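Visit report: Plallemar bamboo and cutlery works

2024-01-04

The Plallemar works makes chopsticks, rice paddles, skewers and a small line of cooking spatulas. I visited at the invitation of Chiharu Murakami, production manager, to look at drying and finishing. The site has two buildings joined by a covered walkway. Raw culms come in at the north end and packed cartons leave at the south.

Culms are cut in October and stacked upright under a roof for four months before splitting. Ms Murakami's target is a moisture content below 12 per cent at the splitter, checked with a pin meter at both ends and the middle. Anything over goes back on the rack. The splitter itself is a Mevine unit with a fixed star blade. It has no guard on the outfeed side, and I raised this on the floor.

Blanks are boiled for 19 minutes, then kiln dried. The kiln is the bottleneck. It holds nearly 2,000 pairs of chopstick blanks per load, and the vents have to be reset by hand when the fan reverses. Takeshi Arai runs the kiln and keeps the log on paper. His entries show the back left corner drying slower than the rest, and he rotates the trays halfway through to even it out. A baffle would probably do the same job.

Wooden pieces are shaped in the second building. Beech is used for the spatulas and maple for the better grade of chopstick, both bought in as square stock. Sanding is done in two passes, 180 grit and then 320. Dust extraction was good at the benches and poor at the belt sander.

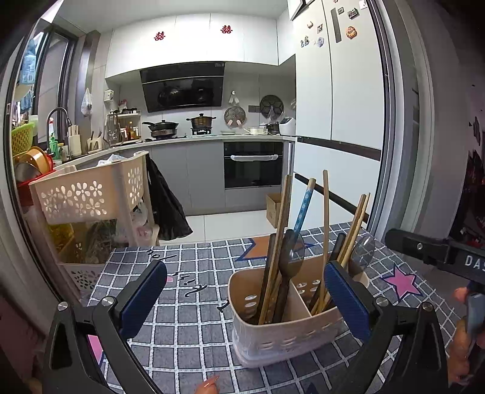

Chopsticks and spatulas in a caddy, and single sticks held in grippers.
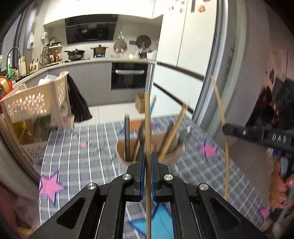
Finishing is either bare, oiled or lacquered. The oil comes from Bovolia and is applied by tumbling, with the excess wiped off after an hour. Lacquered pairs are dipped twice and hung by the thick end. Reject rate on lacquer was given as 4 per cent, mostly runs near the tip. Oiled stock is rarely rejected, but it needs a longer rest before packing or it marks the paper sleeves.

Packing is contracted to Assefa, who work from a room beside the loading dock. Pairs are matched by eye for colour and by gauge for taper. I would like to see the gauge checked against a reference piece at each shift change, as there is no record of when it was last done.

Items to follow up: outfeed guard, kiln baffle, extraction at the belt sander, gauge checks. Ms Murakami will send the kiln log for the past season once it has been copied. Parking is on the gravel beside the north gate, and the office door sticks.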